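May, evening

Walked down to the harbour before work to see the bench for myself. The paint is still on it. Someone has done all three of the new ones in the same bright pink, legs and all, and put a pair of eyes on the back of the one nearest the ferry steps. The council notice taped to it says the matter is being looked into and asks people not to sit down. Two people were sitting down.

I have lived in Hiltitberg long enough to know how this goes. Last year it was the traffic cones on the war memorial railings, and before that the letters pinched from the Clokurier sign so that it read as something rude for most of a week. The council said then that it would fit better lighting along the front. The poles went in. The lamps are meant to be coming.

The local paper had it by lunchtime, with a photograph of the eyes. A spokesman said the benches cost more than people think and that the paint has got into the grain. They will have to be sanded back and oiled again, and the contractor can't come for 2 weeks. The council put 200 aside for putting right this sort of damage along the front and has now spent it, so the sanding comes out of the flower budget. I expect that means no hanging baskets on the Azimi side. That side always loses out because the wind gets at them anyway.

There were 40 comments under the story when I looked at teatime. Most wanted cameras. A few said the pink was an improvement. One man wanted to know why the council could find the time to tape up a notice but couldn't cut back the hedge by the bus shelter, and then it was all about the hedge. I wrote something and deleted it.

Work was ordinary. The stationery order came without the envelopes. I rang and was told they had been sent, and I said they hadn't, and we left it there. Ate my sandwich at my desk because of the rain. My left shoe is letting in water again at the toe and I must take the pair in before I forget, though the mender on the corner shuts at five and I am never out by then.

Stopped at the library on the way home to return the two books. They have a sheet on the counter asking for ideas for the empty plinth outside Clilar House. It has stood bare since the stone urn was knocked off it, and the council would now like something "in keeping". Suggestions so far were a heron, a clock, an anchor, another urn, and a pink bench. I put down the clock. The one on the church has been slow for as long as I can remember and it would be useful to have one you could believe while waiting for the bus.
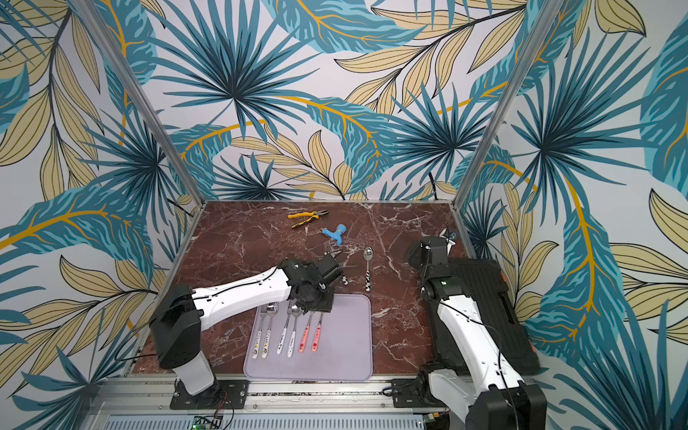

The woman behind me in the queue said they should leave the plinth empty and spend the money on the lavatories. She had a point. They have been locked since the pipe burst and the nearest others are up the hill.

Rain stopped at half past six so I went back down to the front with a flask. A boy was having his picture taken with the eyes and his mother was telling him not to touch. The paint looked quite dry to me. I stood by the rail and watched the ferry in. Somebody has already picked the tape off one corner of the notice, and it was flapping about and making a noise, so I pressed it down again.

If I am fair about it, I don't mind the pink as much as I did this morning. I mind that the benches were new. We waited a long time for them, and the old ones had splinters. I sat on one the evening they were put in and thought how well they had been made, and I would have liked a summer of them as they were.

Soup for supper, and the end of the loaf. Must ring the surgery about the repeat prescription, and buy envelopes myself if they haven't come by the end of the week. Bins out tonight, green one. Bed at ten.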